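Notes for the gravy talk, Archie Ritchie
Sellent Community Kitchen, 3 August 2019

Settle everyone in first. Say thank you for coming out to hear a man talk about gravy in the middle of summer, when any sensible person is eating a tomato over the sink. Explain that I like to do this one well ahead of December, so there's time to practice on people who love you before the big Yule dinner comes along.

Start with the bones. Chicken wings are my favorite because they have so much skin and so many joints, and they're cheap — or they used to be, before everyone decided to eat them during football games! Spread them in a roasting pan with an onion cut in quarters, skin and all, and a carrot or two. Roast at 400 until they're a good deep brown, and then give them a little longer than you feel comfortable with. Pale wings make pale gravy, and I have made plenty of it in my time.

(Pass the two jars around now. The light one first.)

Next, the pan. Pour off the fat into a cup and keep it, please, don't let it go down the drain. Set the pan over a burner, add a splash of water, and scrape up all those sticky brown bits with a wooden spoon. Everything goes into the stockpot, covered with cold water, and it simmers for a couple of hours while you get on with your life. No boiling. A bubble here and there is plenty.

Tell the story of my first gravy in the old Todunis apartment, which we could have hung wallpaper with. Keep it short this time.

Thickening. Equal spoonfuls of the saved fat and flour, stirred over medium heat until it smells like toast, and then the warm stock goes in a ladle at a time. Whisk the first ladle until it's perfectly smooth before you even look at the second. Salt comes at the very end, after you've tasted it, because the stock will have cooked down and it may not want much. 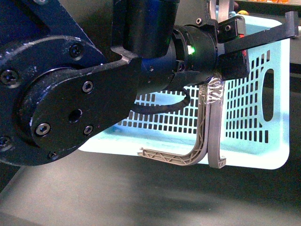 Can I make the gravy ahead and freeze it?
Gravy freezes very well for up to three months, as long as you leave some room at the top of the container and whisk it hard while it warms back up.

If somebody asks about lumps, say a fine strainer and a cheerful face will get you through. If somebody asks about cornstarch, say it's fine, and a good choice for guests who can't have flour, but mix it with cold water first.

Then heat up the big pot, put out the bread, and remind people that the spoons have to come back to the kitchen.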